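Meet the Stavari Helper Hand: A Robot Kit You Teach Yourself

Have you ever tried to explain to a little brother or sister how to tie a shoe? You can talk and talk and talk, and they still end up with a knot the size of a walnut. Then you sit down next to them and do it slowly with your own hands, and all of a sudden they get it! The Helper Hand kit from Stavari works a lot like that, and I have been playing with one at my kitchen table since March (my tea has gone cold many times).

The Helper Hand is a gripper, and you hold it yourself. It has 2 fingers that open and close when you squeeze, a bit like kitchen tongs. A small camera rides along on it and looks down past the fingers. Every time you pick something up and put it down again, the camera records the whole thing, and the kit calls that one "turn." After you have done plenty of turns, a computer program named Filten studies them and tries to work out what you were up to. Then a robot arm can have a go.

How many turns is plenty? Well, Imke Ostermann, who wrote the guidebook, did 507 of them to teach her arm to put blocks in a bowl. I thought that was an awful lot until I remembered how many times I fell off my bicycle.

Before you start, clear a good wide space on a table and ask a grown-up to help with the screws. Squeeze gently. Move slowly, too, much slower than you think you need to.

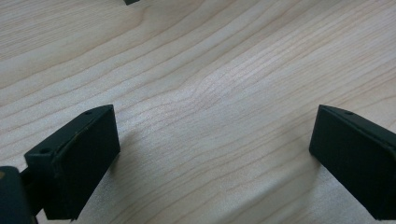
It helps to begin each turn with the fingers open and nothing between them, so Filten can learn what "ready" looks like. Then bring in your block, or your eraser, or whatever you have chosen, and close the fingers around it. If you drop it, never mind! Pick it up and carry on, and the program may learn something about picking up dropped things.

The kit is meant for ages 8 and up, though my neighbor Kiyoshi Aoki is a grandfather and keeps asking to borrow mine. My one grumble is the guidebook, where the print is small and the page about charging is hidden near the back. Look for it before you begin, and have a snack handy while you wait.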